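Call for Participants: Household Meals and Leftovers Study

Clellasau Centre for Community Nutrition

The Clellasau Centre for Community Nutrition invites applications from households wishing to take part in the Linier Study, a study of how people plan, share and clear away meals at home. The study is open to households of any size, including people living alone, shared student houses and families with children.

Background

Earlier work by the Centre relied on a written survey completed by 919 households. The survey gave a good account of what people bought and cooked, but it said little about what happened to food between the first serving and the end of the week. The present study has been designed to fill that gap. Its findings will be used to prepare plain-language advice on portion sizes, storage and shopping for local health services and neighbourhood centres.

What participants will be asked to do

Each participating household will keep a food diary for five weeks, beginning in July. The diary is completed once a day, preferably after the evening meal, and takes a few minutes. Participants record what was served, who ate it, what was kept and what was thrown out. Packaging is to be entered on a separate page, together with peelings, shells and other parts not normally eaten.

Households will also receive two home visits from a member of the research staff. Visits are arranged at a time that suits the household and last no longer than one hour. Kitchens and dining areas do not need to be tidied beforehand.

Eligibility

Applicants must:
be 18 years of age or older;
prepare at least five meals a week at home;
live within the Clellasau council area for the whole of the study period;
be able to complete the diary in English, or have a member of the household who can do so on their behalf.

Persons employed by the Centre, and members of their immediate families, are not eligible. Applicants who took part in the earlier survey are welcome to apply again.

Reimbursement

Each household that completes the study will receive $500 in recognition of its time. Payment is made to one nominated adult following return of the final diary. Households that withdraw early will be paid in proportion to the number of weeks completed.

Privacy

Participation is voluntary and consent may be withdrawn at any time. Diaries are labelled with a number only, and names and addresses are stored separately. No household will be identified in any report or publication.

How to apply

Application forms are available from the front counter of the Georgiev Building, Level 1, or may be requested by telephone. Completed forms should be addressed to Seo-ah Maeng, Study Coordinator. Questions about the conduct of the study may be directed to Eskil Haugen, Principal Researcher. A total of 13 places remain in the July intake, and unsuccessful applicants may ask to be placed on the waiting list.
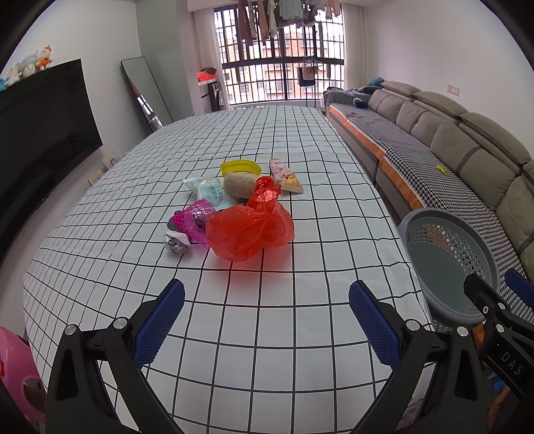 Applicants will be notified of the outcome in writing. Those offered a place will be asked to return a signed consent form before the first diary is issued.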